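Kids' Corner > How Stuff Works > Phones and Calls

May 21, 2018
By Trevor Lemieux

When I call my grandmother in Stustia, she hears my voice almost right away, even though she lives 344 miles from my desk. How does it get there so fast? I've worked with office phones for years and I still think it's pretty great, so let me tell you!

Old phones needed one long path of wire, open from my phone to hers the whole time we talked. Lots of phones today use the internet instead. People call that VoIP (say it "voyp"), short for Voice over Internet Protocol. A protocol is just a set of rules that machines agree on, like the rules of a board game.

First, the phone listens. Your voice is really a wiggle in the air, and the microphone measures that wiggle thousands of times every second and writes down a number each time. 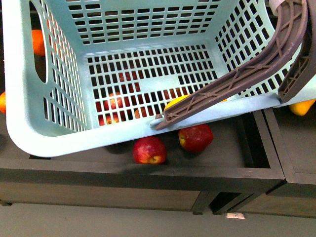

Next come the packets. The phone chops that long string of numbers into tiny pieces, and each piece gets a label saying where it's going and what order it belongs in. I like to think of the internet as a net with lots of holes and strips in between, a bit like the bottom of that blue laundry basket with all its little square openings. A packet travels along the strips, and if one way is busy it can turn and take another. Some packets even pass each other on the trip!

At the other end, Grandma's phone puts the pieces back in order and turns them into sound. If a packet shows up too late, the phone skips it and makes a quick guess to fill the gap. Lose a whole bunch and she sounds like a robot with a cold.

My friend Laurier Kowalchuk looks after the phones at a school in Morin, 60 of them, and they all share one internet line. When everybody is talking at once, his equipment lets the voice packets go first – emails can wait a second, but a "hello" can't.

Next time, in June, I'll explain how a phone knows which other phone to ring.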